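Print this release | E-mail this release

Villow opens gift wrap counter at Plusilmont, July through the holidays

PLUSILMONT - Villow, the card and small gifts shop, will open a second counter this July inside the Thepsuriya arcade. Boxes, ribbon, foil-stamped lids. Doors at 10 a.m.

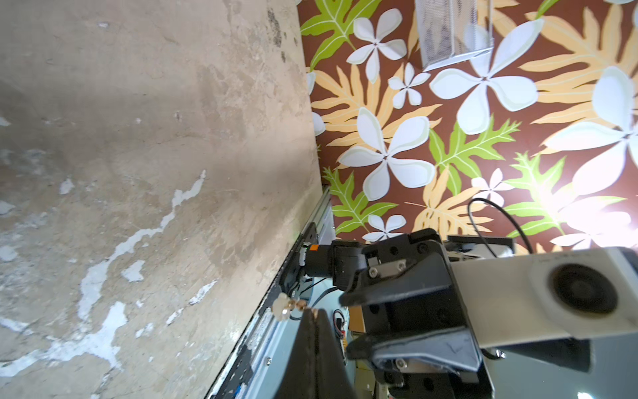 Flowers and ferns on brown, beside a weathered wall.

The new counter carries 65 box styles, up from six at the old stand. Most are made by Purnum, which has supplied Villow from the start. Customers can bring in there own item, bought anywhere, and have it boxed while they wait.

"People kept asking for small boxes," said Pongsak Mahawong, owner of Villow. "Rings, earrings, a watch. So we went small."
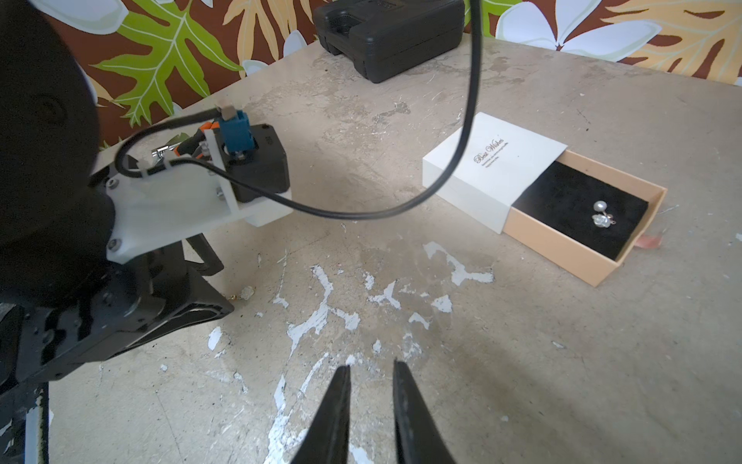
Last year the shop wrapped 1,978 gifts. The year before, 2,015 - a slight dip, put down to a long closure for plumbing work.
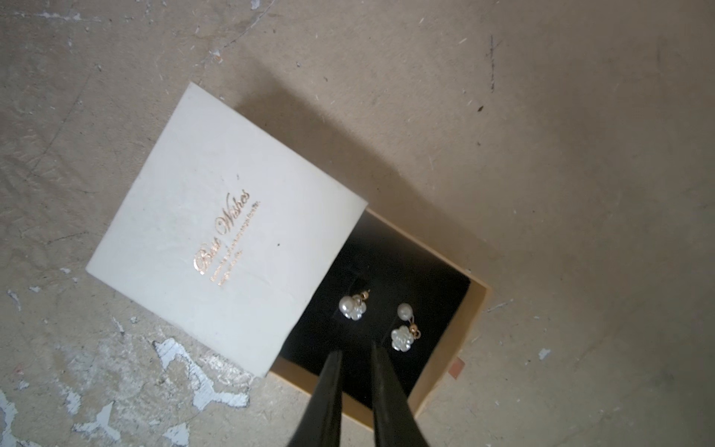 Reading time: 1 min

Lids can be stamped with a greeting and a name. Same-day service if the order is in by noon. Wiroj Khunthong will run the counter and take buisness orders, including wedding favors.

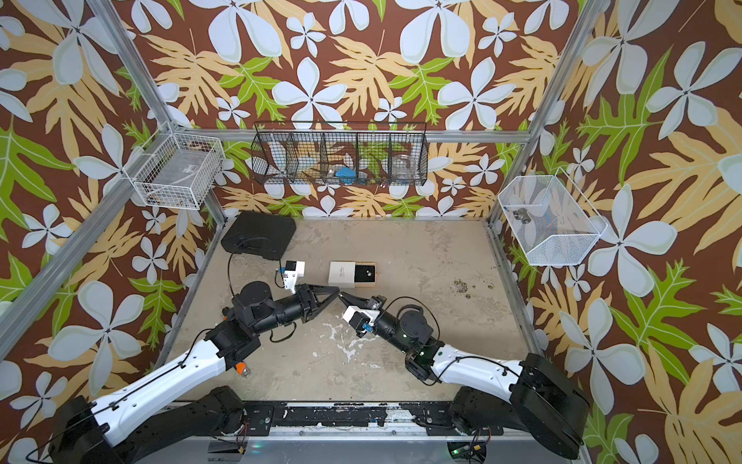
Ribbon is sold by the yard, and returns are accepted on unstamped boxes only. Price list at the counter.

Recent releases
Villow extends evening hours
Purnum adds recycled card range
Thepsuriya arcade parking update

Contact Villow | Copyright Villow | Back to top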